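Learning the Floor by Hand

By Nives Ferraro
Apr 29, 2021

The laboratory of Zundine is on the second floor of a former shoe factory, and in the morning it smells of coffee and machine oil. When I arrived, Lemlem Dinsa was already standing with a tablet under her arm, watching a robot arm that did not move. "It is thinking," she told me. Then she corrected herself. "It is loading. I must not say thinking."

Dinsa leads a small team that studies how a robot can learn where it is from very poor information. Most robots of this type use a camera above the work area, or in the corner of a room, and so they see everything at once. Her team removed that camera. The only eye that remains is a small one near the gripper, which looks where the hand looks and sees little more than the place the fingers could reach.

The method has a simple base. A person guides the arm through a task while the small camera records. A network then receives short pieces of this recording and must guess how the hand moved between one view and the next. For this first part no person writes labels, and the arm's own joints give the correct answer. Only later does the network learn the task itself, for example to bring the gripper over a seam and to follow it.

"At the beginning we wanted to teach grasping, like everybody," said Kidus Wako, who wrote most of the training code. "But the robot failed before it touched the object. It arrived in the wrong place. So we went one step back."

One step back meant plain surfaces. A floor is difficult for a camera that is so close, for the reason that one tile looks very much like the next one. If the hand moves by exactly one tile, the picture may be almost the same as before, and a system that trusts only the picture will believe that it stayed still. The engineers call this aliasing. Bereket Admasu, the youngest in the team, compared it to walking in a hotel corridor at night without looking at the door numbers.

The usual answer is to put printed markers on the surface, with black and white patterns that a computer reads without trouble. Admasu does not like them. In a real kitchen, he said, no family wants printed squares on the floor. He prefers marks which are irregular and cheap, and which a person can put down in a few minutes.

The team compared two versions of the network. Both were trained on the same 77 recordings and both had to do 100 trials, always starting from a position they did not know. The first version looked at one view at a time and came to the correct seam in 46 trials. The second could also use its memory of the last views, and it failed only 13 times. On surfaces without any marks the difference between the two became smaller, and the team does not yet have a good explanation for this.

I asked Dinsa if she was satisfied. She moved her head from side to side. The failures, she said, interest her more than the rest. In several of them the hand came near the correct place, then made a turn and went away from it with great confidence. She showed me one of these on the screen, three times, and each time she put her finger on the moment of the turn.

Yurani Correa, who is responsible for the hardware, has another worry. The arm was made by Ikberg and it is precise, but the joint readings are cleaner than those of a cheap machine. If the network learns with such good answers, it may suffer when the answers are worse. In October she wants to repeat everything with an older arm that has been lying in the storage room under a blanket.

Memory is the part of the method that Dinsa explains with the most patience. A single view can deceive the network, but a series of views usually contains some small thing that belongs to one place only. It can be a stain, or a strip of blue tape that is wrinkled and torn at its edges while the grout lines on the other side have no tape at all. She would like the network to use such things without being told which of them are important. For now it does this sometimes, and she is not able to say in advance when. Before I left, she asked Wako to start another series of trials, and they began to discuss the length of the memory in a mixture of two languages.
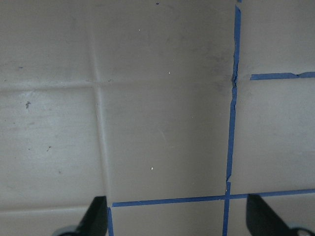
Comments

tilerman_joe
I set floors for a living and I can't always tell one tile from the next either. Nice article.

Kasprzak
Did they try the version with memory on a surface it had never seen in training? I could not find this in the text.

M. Oduya
Please write again after the test with the older arm. I work with cheap joints and I share the worry of Ms. Correa.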